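賃貸物件の管理ソフト「Nosa」を使ってみた

2021年3月28日

親から引き継いだ小さなアパートの管理に、家主向けソフトのNosaを使っています。戸数が少ないので表計算でも間に合っていましたが、更新時期の見落としがあり、乗り換えました。

料金と初期設定
月額3,345円、最低契約は3か月です。部屋ごとに賃料、共益費、契約日を入れていきます。手持ちの表の読み込みもできますが、日付の形式が合わず、2部屋分は手で直しました。

入金の確認
家賃の入金は銀行の明細を取り込んで照合します。振込名義が契約者と違う場合は一度手で結びつければ、翌月からは自動です。未入金の部屋は一覧の上に出ます。以前試したCudachは部屋を一つずつ開く必要があったので、この点は楽になりました。

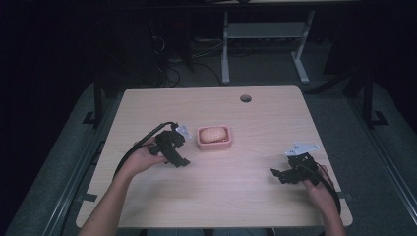

気になった点
修繕の記録が弱いです。写真は添付できるものの、業者名で検索できません。備考欄も400字までで、給湯器の交換の経緯を書いたら足りなくなりました。退去時の精算書は書式が固定で、敷金の内訳を細かく分けたい人には不向きです。

サポート
メールのみです。更新通知の設定を問い合わせたところ、翌日に画面の手順を書いた返信が来ました。電話で聞きたい人はCamenzindのほうが合うと思います。

評価
入金管理は星4つ、修繕記録は星2つ。7月に更新の部屋があるので、通知の使い勝手はその後に追記します。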